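I've had the Jumine sewing lamp clamped to my table since November, and I think I've finally lived with it long enough to say something useful. I bought it for hand quilting, mostly in the evenings, when my eyes start complaining and every navy thread looks black.

It was $99 from the little shop in Trindcombe, and my friend Deividas Raudsepp swore by his, so off I went! The arm is lovely and long (31 inches, if you're measuring a corner for it) and it stays where you put it. There are 5 brightness settings. I live on the second one and save the top one for unpicking, when I need all the help I can get.

My only real grumble is the colour. The warm setting makes cream and white look like cousins, so do your fabric matching by daylight. The clamp also left a small dent in my pine table, and I'd tuck a scrap of felt under it.

Close work with a needle or thread is all about good light on a small spot.

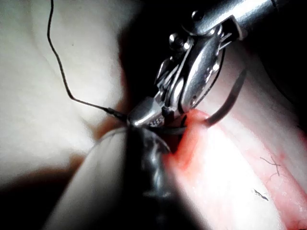
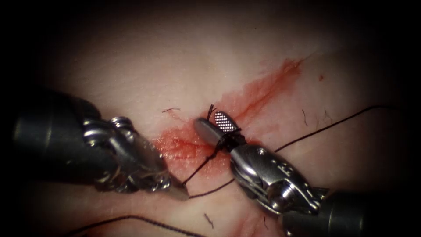
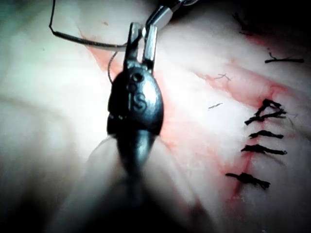
I did try the Gallivura as well, a heavier lamp with a grey base, and it's a perfectly good one, but it takes up half the table and I kept knocking my pincushion into it. The Jumine comes with a 2 year warranty and folds flat behind the door when company's over for dinner.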